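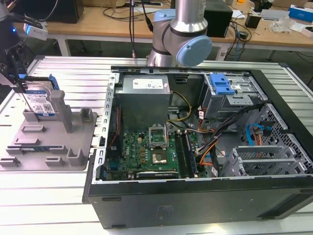 The race officer at Zurnmont Sailing Club has been laying marks on the same stretch of water for 25 years, and she still gets up at five on the morning of the autumn regatta to look at the flag on the boathouse. "I know perfectly well there's a forecast on my phone," she says, pouring the tea. "But I like to see what the flag thinks first."

We met in the clubhouse in September, with the windows open and somebody's halyard tapping away outside, and she was good enough to give me most of an afternoon. The regatta began as a single race to the Haberkorn light and back, and it has grown into a proper weekend for dinghies and small keelboats, with 3 races for each class and a long one round the island to finish.

The long race is the one she loves. "You get youngsters in their first boat, and you get people who sailed it with their parents, and off they all go on the same gun. It's chaos at the first mark, of course. I've heard language out there that I wouldn't repeat in front of the vicar."

This year's big change is the start line, which moves 900 metres to the north, clear of the Kikeck ferry. She had been asking for it for ages, and she is plainly delighted, although some of the older members have grumbled that they won't be able to watch from the bar. "They can walk up to the point like everyone else – it'll do them good!"

I asked about Jodano, the old wooden sloop that has won the island race more often than any other boat and carries the sail number 1664. She laughed and said that half the fleet only turns up to try to beat her. "She's heavy and she's slow to tack, and in light airs she's hopeless. Then it blows, and off she goes, and all you can see is her stern."

Entries close at noon on the last day of the month, and late ones go to the race office with a cake. She prefers lemon.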